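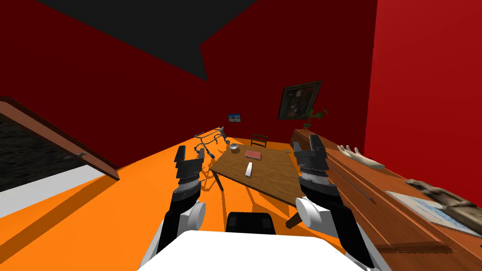 치요 요코야마

8월이면 브런드니스 강변에서 또 밤샘 걷기 대회가 열린다. 소아 병동에 가족 숙소를 마련하자는 모금 행사이고, 올해가 두 번째다. 지난주에 안내 메일을 받은 분들이 많을 텐데, 나도 받았고, 끝까지 읽은 뒤 한 번 더 읽었다. 그런데도 참가비 49달러 가운데 얼마가 병동으로 가는지는 찾지 못했다.

먼저 밝혀 두자면 나는 작년에 걸었다. 새벽 3시쯤 다리 밑에서 누가 나눠 준 옥수수차를 마시며 발뒤꿈치에 반창고를 붙였고, 꽤 즐거웠다. 등록한 사람이 511명이었다고 하니 이 동네 행사치고는 대단한 규모다. 아이 손을 잡고 나온 집도 있었고 병원 근무를 마치고 바로 합류한 간호사들도 있었다. 그 사람들의 마음을 의심할 생각은 조금도 없다. 내가 미심쩍어하는 쪽은 행사를 둘러싼 숫자와 말투다.

작년 결산은 행사가 끝나고 넉 달이 지나서야 홈페이지에 올라왔다. 한 쪽짜리였다. 총수입이 한 줄, '행사 운영 및 홍보'가 한 줄, '전달액'이 한 줄. 운영비가 전달액보다 컸다. 물론 첫해에는 그럴 수 있다. 강변 사용 허가도 받아야 하고, 구급 인력도 불러야 하고, 이동식 화장실은 생각보다 비싸다. 하지만 운영과 홍보를 한 줄에 묶어 놓으면 화장실에 쓴 돈인지 광고판에 쓴 돈인지 읽는 사람이 알 도리가 없다.

행사 대행을 맡은 랄토에 문의했더니 기획 담당 에우제비오 파스토르 씨가 전화를 줬다. 친절했고 말도 빨랐다. "첫해에는 장비를 새로 들이느라 지출이 많았고 올해는 훨씬 나아질 겁니다." 얼마나 나아지느냐고 묻자 아직 집계할 단계가 아니라고 했다. 그럼 작년에 들인 장비는 지금 누구 소유냐고 물었다. 조명탑과 출발선 아치는 랄토의 자산으로 잡혀 있다고 한다. 기부 행사 참가비로 산 물건이 대행사 창고에 들어가 있고, 올해 그것을 다시 빌리는 비용이 예산에 잡히는지에 대해서는 확인 후 알려 주겠다고 했다. 이 글을 넘길 때까지 답은 오지 않았다.

올해 새로 등장한 이름은 결제 회사 줄텔이다. 안내 메일 맨 위에 로고가 제일 크게 들어가 있고, 그 아래에 "줄텔이 여러분의 걸음에 힘을 더합니다"라고 적혀 있다. 힘을 더하는 방식은 이렇다. 줄텔 앱으로 추가 기부를 하면 같은 금액을 회사가 보태 주는데, 한도가 최대 3,000달러다. 한 사람당 한도인가 싶어 약관을 열어 보니 행사 전체의 한도였다. 511명이 다시 모여 저마다 몇 달러씩만 추가로 내도 금방 차 버린다. 그 뒤로는 앱을 깐 사람만 늘어난다. 3,000달러가 적은 돈이라는 얘기는 아니다. 그 돈으로 메일 머리글과 참가자 티셔츠 등판, 출발선 아치까지 얻는다면 광고치고는 싸게 먹혔다는 얘기다.

수수료도 있다. 앱으로 낸 기부금에서 처리 수수료를 떼는지, 뗀다면 보태기 전인지 후인지가 약관에 분명하지 않다. 작은 글씨를 세 번 읽었는데 읽을 때마다 다르게 읽혔다. 내 눈이 나빠서일 수도 있으니 잘 아는 분은 편지를 주시면 좋겠다.

주최 측 말도 들어 봐야 공평하다. 가족 숙소 모금을 처음 제안한 하이사 오노라투 씨는 작년에 둘째가 입원했을 때 병원 주차장에 세운 차에서 여러 밤을 잤다고 한다. 내가 운영비 얘기를 꺼내자 잠시 말이 없더니 이렇게 답했다. "저도 결산표 보고 속상했어요. 그래도 행사가 없었으면 그 돈도 없었잖아요." 맞는 말이다. 나는 여기에 대꾸할 말이 마땅치 않았고, 지금도 그렇다. 다만 같은 논리라면 어떤 모금 행사든 운영비를 얼마나 쓰든 괜찮다는 결론까지 갈 수 있어서 마음이 편치가 않다.

병원 쪽에서 가족 지원을 맡은 루시마라 카바우칸치 씨는 좀 더 담담했다. 작년 전달액은 숙소로 쓸 건물의 배관 점검과 설계비로 들어갔고, 방은 아직 하나도 열리지 않았다고 한다. 안내 메일에는 "여러분 덕분에 가족들이 머물 곳이 생겼습니다"라고 과거형으로 적혀 있다. 이 문장을 누가 썼는지 물었지만 병원은 아니라고만 했다. 숙소가 언제 문을 여느냐는 질문에는 내년을 목표로 하고 있으나 날짜를 약속하지는 않겠다고 했다. 이번에 취재하며 들은 말 가운데 제일 믿음이 갔다.

비교할 만한 일이 하나 있다. 시장 골목의 빵집 카라불루트에서는 봄마다 하루 매상을 통째로 같은 병동에 보낸다. 무대도 티셔츠도 없다. 계산대 옆에 그날 매상과 송금 확인서 사본을 일주일 동안 붙여 두는 것이 전부다. 빵집 일을 돕는 자나이나 모라 씨에게 비결을 물었더니 비결이랄 것이 없다며 참깨빵이나 사 가라고 했다. 샀다. 빵집 하루 매상과 강변 행사를 나란히 놓는 게 무리라는 건 안다. 빵집에는 구급차가 필요 없으니까. 그래도 확인서를 벽에 붙이는 데 드는 품은 어느 쪽이나 비슷할 것이다.

나는 올해도 걸을까 한다. 아직 등록은 안 했다. 등록 전에 주최 측에 세 가지를 메일로 물어봤고, 같은 걸 궁금해하는 분들을 위해 그대로 옮긴다.

참가비 49달러 중 병동에 전달되는 금액은 얼마인가.
랄토 소유 장비의 대여료가 올해 예산에 들어 있는가, 들어 있다면 얼마인가.
줄텔 앱으로 낸 기부금에서 수수료를 떼는가.

답이 오면 다음 호에 싣겠다. 오지 않아도 오지 않았다고 싣겠다. 걷지 않고 병동에 바로 기부하려는 분은 병원 본관 1층 원무과 창구에서 가족 숙소 지정 기부서를 달라고 하면 된다. 창구는 오후 5시에 닫고 점심시간에는 한 사람만 앉아 있어 줄이 좀 길다. 영수증은 그 자리에서 나온다.

대회 당일 강변 주차장은 저녁 6시부터 통제된다고 하니 그쪽에 차를 대는 주민들은 미리 빼 두시기 바란다. 작년에 안내가 늦어 견인된 차가 있었고, 견인료를 누가 물었는지도 결산표에는 나와 있지 않다.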